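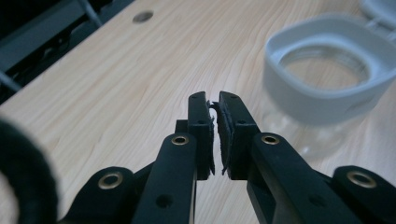
Vrabec Gripper Club: Frequently Asked Questions

Filed under: Student Projects, Clubs, Robotics
14 shares | 3 comments

Last updated 2022-06-16

General

What is the Vrabec Gripper Club?

Vrabec is the after-school robotics club at Preltport. We build and maintain hand-held grippers, use them to record everyday tasks at a table, and train small models on the recordings. The club is open to all students in the upper grades. Čestmír Šimko runs the sessions. Ludger Mühlbauer teaches the programming part and looks after the computers.

Is this the same as the robot competition team?

No. The competition team builds wheeled robots and meets in a different room. You can belong to both. Several students do, and in June the two schedules overlap, so talk to both teachers before you sign up.

Do I need to know how to program?

No. New members begin with recording and gripper maintenance, and both can be learned in the first session. Programming starts in the second half of the term. We use Python. If you have never written any, Mr. Mühlbauer has a set of worksheets you can take home.

Does it cost anything?

There is no fee. Tools and parts stay at school. If you would like to print and keep your own set of fingers, you pay for the filament.

How many students can join?

We take 15 students each term. When there are more names than places, students who were on the waiting list the previous term go first.

What is the Jadora project?

Jadora is our name for this year's task set. It covers the work a person does with small containers on a table: picking up a jar, taking off a lid, putting the lid back on, moving the jar to a marked spot. Last year's set was Semunov, which was all folding and stacking cloth. The Semunov recordings are still on the club drive and you are welcome to use them for practice.

Recording

What does a recording session look like?

Students work in pairs. One holds the gripper and does the task. The other keeps the log and resets the table. You trade places after 10 recordings. A session usually fits four trades, plus setup and cleanup.

Why do we use a hand-held gripper when the club has a robot arm?

The arm is slow to drive by hand and only one pair can use it at a time. With hand-held grippers the whole group can record at once. The fingers on the arm are the same shape as the ones you hold, so what the camera sees is close enough for the model to use. We run finished models on the arm at the end of the term.

How many recordings do we need?

The goal for Jadora is 151 recordings per task. Earlier groups tried training with 72 and the arm could reach the jar but missed the lid most of the time. If you finish your share early, help another pair with theirs. Please don't pad the numbers by repeating one easy starting position.

Where should the objects go?

Anywhere on the table that you can reach without stepping sideways. Change the position between recordings. Put the jar left, right, near and far, and turn it. It is fine if something else is on the table, as long as it isn't touching the object you are working with. Write the extra object in the log.

How fast should I move?

Slower than you would with your bare hand, but don't stop in mid-air. A short pause before closing the fingers is good. If you have to think about what comes next, stop the recording and start again.

What if I drop something?

Let the recording finish and mark it "drop" in the log. Do not delete it. We keep drops in a separate folder and Mr. Mühlbauer uses them in class. If glass breaks, everyone puts their gripper down and steps back, and a teacher clears the table.

Can my hand be in the picture?

The hand on the trigger usually stays out of view, and a little of it at the edge does no harm. Your other hand should stay behind your back or on your hip. Long sleeves get rolled up.

Do we have to record with the lights a certain way?

Use the ceiling lights. Leave the blinds as you found them. Glare on the wood is okay. If it is strong enough that you can't make out the object in the preview, turn the table a little and note it.

Gripper care

What should I check before I start?

Open and close the fingers several times with nothing between them. Look at the tips from above. The two pads should face each other squarely and meet along their length. Then check:

- the screws in both finger blocks
- the brass inserts at the pivots, which should sit flush and not turn loose in the plastic
- the arms, for cracks near the holes
- the pads, for tears and lifted edges

Write your gripper's number and your initials on the check sheet. If you skip this and something is wrong, the whole session may have to be recorded again.

The pads are fuzzy at the edges. Is that a problem?

Usually not. The pads fray with use and a few loose fibers make no difference to the grip. Don't pull on them. If a strand is long enough to reach the other finger, trim it with the small scissors from the parts drawer.

When should a pad be replaced?

Replace it when any part has come away from the block, when a flap hangs off, or when you can see plastic through the pad. A loose flap can catch on a lid and drag it. It also changes how the fingers look to the camera, so the model ends up learning from two different grippers.

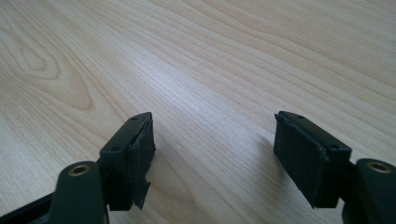
Fingers open. The pad on the left has a torn flap near its lower end.

How do I replace a pad?

1. Tell a teacher and take the gripper out of use on the check sheet.
2. Open the fingers all the way and lay the gripper on its side.
3. Take out the screws that hold the finger block and put them in a tray.
4. Peel off the old pad, starting from the lower end. Scrape off what is left of the glue with a plastic scraper. Metal blades leave grooves.
5. Wipe the face and let it dry.
6. Cut a new pad using the template in the drawer. Both fingers get new pads, even if only one is damaged.
7. Press the pad on from the tip downward and hold it in the clamp for 15 minutes.
8. Put the block back, tighten the screws by hand, and do the full check again.

Can I use a different material for the pads?

Ask first. Two students tried kitchen sponge during Semunov and it held cloth well but went flat within a week. We are interested in other ideas, but test pads go on the spare gripper and those recordings are kept apart from the main set.

One finger closes before the other. What do I do?

Look at the linkage arms. The usual cause is a pivot screw that has been overtightened on one side. Back it off a quarter turn and try again. If that doesn't fix it, hand it to Mr. Šimko. Please don't bend anything.

Files and results

Where do the recordings go?

Copy them to the club drive before you leave, in the folder with today's date and your pair's letter. Check that the last file opens. Only then clear the card.

How do I name the files?

Task, pair letter, recording number, in that order, with dashes and no spaces. Example: lidoff-c-07. Drops get "-drop" at the end.

Can I take recordings home?

You can take your own pair's. For anyone else's, ask them. Nothing from the drive should be posted online without a teacher's okay.

Will I see the model run?

Yes. The last two sessions of the term are for testing on the arm. Every pair picks one task and gets a turn. Parents can come to the final session. Results go on the board in the hallway, including the ones where the arm missed.

Joining

How do I sign up?

Put your name on the sheet outside the workshop or tell either teacher. You need a signed permission form before your first session. Forms are at the front office.

What if I miss a session?

Let your partner know so they can pair up with someone else for the day. If you miss three without telling anyone, your place goes to the next student on the list.

My question isn't here.

Leave a comment on this page or stop by the workshop at lunch.

Tags: gripper, Jadora, data recording, after school
3 comments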